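Straw sleeping mat keeps sliding and smells musty after winter storage – what do you do?

Posted in Home & Bedding by Loïc Roussel, 10 August 2026

We switched to a straw mat on the bed this summer and I love it, but I have a couple of problems with it.
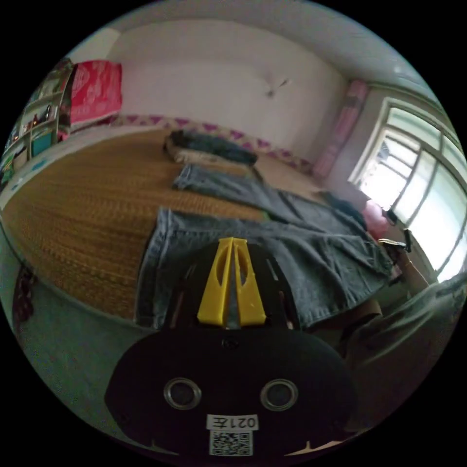

First one is the sliding. I put the mat right on top of a fitted sheet, and by morning it has crept down toward the foot of the bed and the top corners have curled up. I'm a restless sleeper, I admit that. I tried tucking a rolled towel under the end and that lasted one night. The mattress is a Grivo, the medium one with the slick knit cover, and I wonder if that's part of it.

Second one is the smell. This is my mother-in-law's old mat and she gave it to us last December, so it sat rolled up in a plastic bag in our hall closet for months. When I opened it up it smelled like a barn. Not moldy exactly, I don't see any spots on it, just stale. I wiped it with a damp cloth and it got better for a day and then came right back. I've seen people say vinegar, people say baking soda, and one lady who swears by black tea. I don't want to wreck it, it's older than my marriage.

Also, is it bad to fold one? We don't have anywhere tall enough to stand it up. Thanks in advance!

Costel Tudose
Been sleeping on these since I was a kid so I'll take a shot at all three.

Sliding: yes, it's the slick cover, plus the sheet. Get a rug gripper, the open mesh kind, and put it between the mattress and the sheet, then a second piece between the sheet and the mat. I use the Lornent one, I paid 12 dollars for it and cut it up with kitchen scissors. Go a few inches short on every side so it doesn't poke out. My mat still moves a little but I don't wake up holding it anymore.

Smell: stop wiping it with water! You're probably feeding the problem. Wait for a dry day and hang it over a rail outside, in the shade, with air on both sides. Full sun makes the straw brittle and it'll start shedding on you. Give it a whole afternoon, then flip it and do another. If it still smells after that, mix a little white vinegar in water, wring the cloth out until it's almost dry, wipe along the weave and hang it again. I did the baking soda thing once and I was vacuuming white powder out of the gaps until fall.

Folding: please don't. The strands crack at the crease and then they catch on everything. Roll it loosely with an old cotton sheet inside and slide it under the bed. No plastic, use a pillowcase or tie it with a strip of cloth. A couple of those little moisture packets in there don't hurt either.

tanui_fan
just buy a new one lol, they're cheap

mapleporch
I'd go with Costel on the airing, that fixed mine. For the sliding I did something different – I sewed wide elastic straps on the four corners, like on a mattress pad. Took me an evening and I broke two needles because the cloth border was thicker than it looked. If your mat doesn't have a border I wouldn't try it, the stitches will pull right through the straw.

Loïc Roussel
Thank you both, I'm ordering the mesh stuff tonight. It does have a border but it's pretty worn on one side so I'm scared to sew it. The mat goes out on the balcony rail as soon as we get a dry day.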